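Pick Cell Inspection Checklist, with Comments
Simulated cell "Quintana", single arm, two-finger gripper

Last updated: July
By Lucía Salcedo

Reason for this inspection: fault 404 (grip lost during transfer) stopped the Hekik test run at step 2870. The arm continued to move for a short time after the fault was raised, and this is the more serious matter. The same cell program will go to the real arm at Rokolel, so I have treated each item as if a person could stand beside the cabinet. Please write your answers under my comments and do not delete them.

1. Base and mounting
Result: OK
The base is fixed to the pedestal in the model and the fixing did not release in any replay. I asked before if the pedestal can slide when the arm stops hard. In the settings it is a static body, so it cannot. On a real floor this has to be checked again by the people at Rokolel.

2. Joint limits and speed
Result: OK with comment
All limits are inside the values of the cell sheet. The speed of the wrist was set higher than I would like for a move over objects. I lowered it and ran the program again. The fault still came, so I don't think that speed is the main cause.

3. Stop function
Result: NOT OK
When fault 404 is raised, the controller finishes the current motion segment and only then it stops. It must stop at once. I found that the fault was registered as a warning in the Prarkamov settings file. Somebody probably changed it for a demonstration and did not change it back. I have corrected the class, but I ask for a second person to confirm it before the next run. My own correction should not be approved by me.

4. Approach path over the cabinet
Result: OK with comment
The cabinet top is narrow, and several objects stand on it. The path planner knows the cabinet but it was using simple boxes for the objects. For the power tool shape the box was too short, and the narrow end was outside of it. Please use the full shape for every object. It makes planning slower, but a collision at this place would be worse.

5. Grip on the object
Result: NOT OK
The phone is the object that gave the fault. Its shape is wide at one end and narrower at the other, and the grip check measures only the opening between the fingers. It does not measure if the object is turning. So the check can say "good grip" also when the contact is poor. Things to look at in each replay:
- Is the phone between the two fingers, or only touching one of them?
- Which end is up? The cell sheet does not say, and it should.
- Is a finger over the screen? For the real phone we must agree if this is allowed.
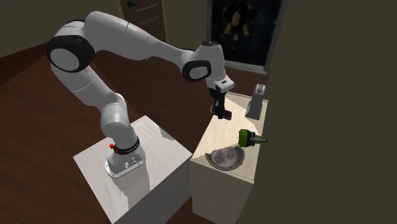
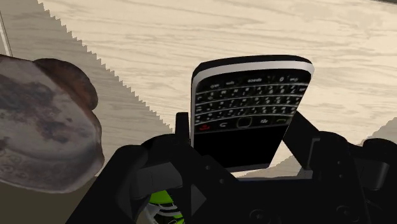 6. Contact and friction values
Result: open
I could not find who selected the friction value for the finger pads. It is the same value for all objects, and this is surely not correct for a smooth phone. I tried 5 replays with a lower value and the fault came in every one of them. With the original value it comes only sometimes. This tells me that the original value is hiding the problem. I would like to have a measured value from Rokolel before we close this item.

7. Log and time stamps
Result: OK with comment
The log shows the fault and the stop, but the gripper log and the arm log use different clocks. I had to compare them by hand and it took me most of a morning. Please put both on the simulation clock.

8. Restart after fault
Result: NOT OK
After a fault the program can be restarted with one click, even when the gripper still reports an object. There must be a question to the operator first, and the gripper must stay closed until it is answered. If it opens by itself, the object will fall.

Actions before the next run
- Second person confirms the fault class from item 3.
- Full shapes loaded for all objects, item 4.
- Turning check added to the grip check, item 5.
- Friction value requested from Rokolel, item 6.
- Restart question added, item 8.

The cell stays locked for automatic mode until items 3, 5 and 8 are OK. Single-step mode is allowed at reduced speed. If you need the replay files, ask me and I will send you the path.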